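Taping a box shut: how many strips is too many?

Hustton_Harry
Post 3,912 and my first on packing. One strip along the top seam, more down the front. My other half says I'm wasting tape. 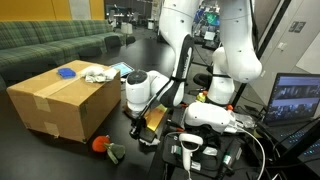
Box taped, sponge and cloth still on the lid

odik
You've sealed it with the cloth outside. Bold.

Georgiev9
Disagree, cloth goes last. The plush veg needs a box too.

Hustton_Harry
The radish has still got its tag on. It's staying out until October. 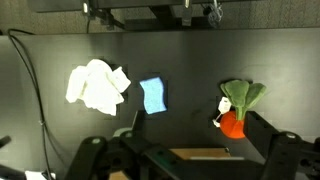

Reply 2: tape, again

eltdale_207
Front strips do nothing. Tape the bottom.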